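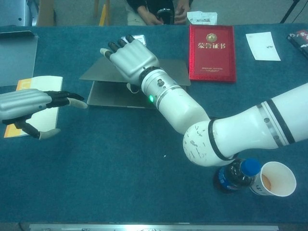

Housing and Property Desk

24th December
By Xiomara Kapoor

WHITLOCK'S "PRICE PROMISE" FOR HOME SELLERS COMES WITH PLENTY OF ROOM TO MOVE

Home sellers in Clollen will be offered a written price promise starting in the new year, according to Zulano, the brokerage that handles a good share of the listings on the east side of town. Sign with the company, its flyer says, and your house will sell within 5 percent of the figure its agents put on it, or Zulano will cut its commission.

That is the large print. The small print runs to four pages, and a seller would be wise to read all of them before putting a sign in the yard.

The promise is called the Whitlock Guarantee, after the Whitlock Avenue office where it is being tried first. It covers single-family houses and townhomes. Condos are left out, and so is any house with an open permit, a shared driveway or a septic system. In the older streets north of the rail line, where shared driveways are common, that could rule out whole blocks.

Then there is the matter of which figure gets promised. A seller reading the flyer might think it means the price the agent names at the kitchen table. The contract says otherwise. The guaranteed figure is the "adjusted market value," which Zulano sets on the day the listing goes live and may set again after 45 days if the house hasn't drawn an offer. The second figure replaces the first. A house valued high in the spring, marked down in the summer and sold close to the lower number would count as a promise kept.

Asked whether that makes the guarantee hard to lose, a company spokeswoman said by email that the reset "protects sellers from chasing a market that has moved." She did not say how many listings in a typical year would have missed the mark if the same terms had applied. Two follow-up emails on that point went unanswered.

The penalty is modest as well. If the sale falls short, Zulano gives back part of its own side of the commission. The share paid to the buyer's agent isn't touched, and neither are the staging fee, the photo package or the charge for a listing coordinator. A seller who declines the staging package gives up the guarantee altogether, a condition found on page three and nowhere on the flyer.

Zulano points to a trial that began in June as proof that the idea works. The company says it listed 57 houses under an early version of the terms, and that 50 of them sold inside the promised range. Those are healthy-sounding numbers. They are also numbers supplied by the firm that is selling the product, and the summary it handed out doesn't show asking prices, addresses or how many of the values were reset along the way. A request for the list was turned down on privacy grounds, although sale prices are recorded with the county and anyone can look them up.

The summary doesn't say what became of the other seven either. They may have sold for less, been taken off the market, or still be sitting there. The spokeswoman said final figures would be shared "when the full cycle is complete" and gave no date.

Summer is also a kind time to test a promise like this one. Families want to be moved before school starts, yards look their best, and a house that would sit for weeks in February can find a buyer over a long weekend. A guarantee that held up in those months hasn't been tested much. The wider launch comes in the slow part of the year, and that will tell sellers more than any flyer.

Clorano, the other large brokerage in town, said it has no plans to match the offer. Its statement called price guarantees "a conversation starter" and said its agents would continue to "let the market speak." Clorano has its own reasons to be cool about the idea. It dropped a similar offer, a free relisting for any house that failed to sell, after one season, and it has never explained why.

Neither firm has much to say about the question sellers ask most often, whether an agent might name a low value to be sure of hitting it. Under the Whitlock terms, a seller who disagrees with the adjusted market value may order an independent appraisal, but must pay for it, and Zulano isn't bound by the result. If the two sides still can't agree, the listing goes ahead without the guarantee. The exclusive agreement stays in force.

There is a fair case for the plan. Sellers have long complained of agents who win a listing by quoting a dream price and then spend the next two months talking it down. A firm that has to stand behind its number, even loosely, has some reason to be careful with it. Zulano has at least put its terms in writing and will send them to anyone who asks, before any meeting.

What it hasn't done is put the main limits where people will see them. The flyer now going out to Clollen mailboxes carries the word "guaranteed" in its headline and again beside the phone number. The line about the value being reset is printed on the back, under the office hours.

Zulano will hold an open evening on the plan at the Whitlock Avenue office in the new year, with the date to be posted in the office window. Copies of the full contract are available at the front desk. Sellers who are already listed with the firm can't switch to the new terms until their current agreement runs out.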